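Front room update: the white desk is in use

Jul 12, 2023

The front room at Girkthorpe has had its white desk and hutch since January, and for most of that time it held whatever people put down on their way past. Kerstin Lindqvist and Linnea Torvik took it on last month. This item covers what has changed and where things go now, so please read it before you come looking for the stapler.

The desk stays against the far wall, beside the end of the brick wall. We looked at turning it to face the glass, but the drawers need room to open and the long counter was in the way. The brick will stay bare. Two members asked about painting it white to match the furniture, and the quote from Ruder came to 4000 for the full wall with sealing. We would sooner spend that on the roof.
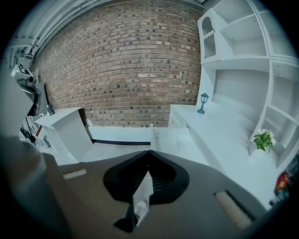
Kerstin started with the hutch. The open cubbies had filled up with old mail, spare keys and a lot of paper that belonged in the office. All of that has been sorted, and the keys are on the hooks by the back door. The little street lamp and the potted plant have places on the desk and the shelf above it. They get moved when people need space, which is fine, but please put them back within reach of the hutch when you finish. The plant has been moved to the floor twice and it does not do well there.

The drawers took longer. The stationery that used to be in them is now in the Saha cabinet down the hall - pens and tape on top, envelopes underneath.
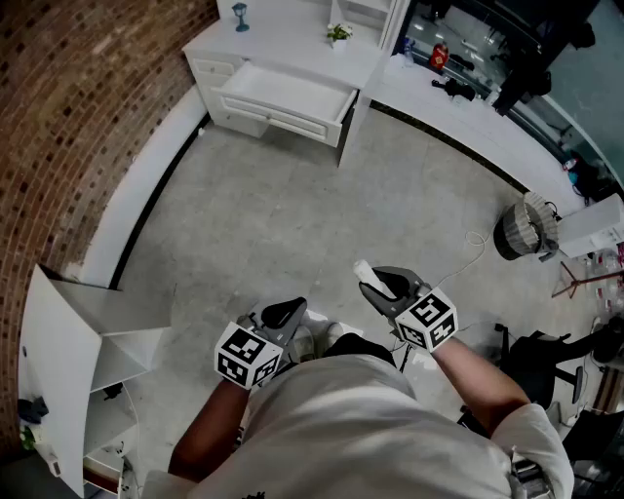 We would like the large center drawer kept free for whoever is working at the desk that day. Use it while you are there and clear it before you leave. The smaller drawers on the left are for sign-in sheets and the room booking book, and Linnea will label them once the new labels arrive from Lisetti.

Bags and drinks can go on the long counter during the day. Take them with you in the evening, as the counter is wiped down after closing. Anything left overnight goes in the lost property box.

The total spent on the room so far is 1673, mostly on the floor and the baseboard along the curved wall. The baseboard was the awkward part, and the fitter had to come back a second time.
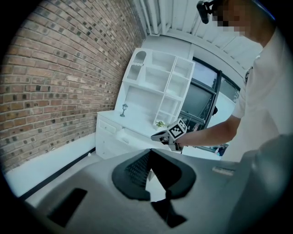

Still to do: a better chair, and a decision on the ceiling. Some people want the beams left as they are and others would like them boxed in - we have no money for it this year in any case. If you have a desk chair to give away, preferably one with wheels, leave a note for Linnea in the booking book.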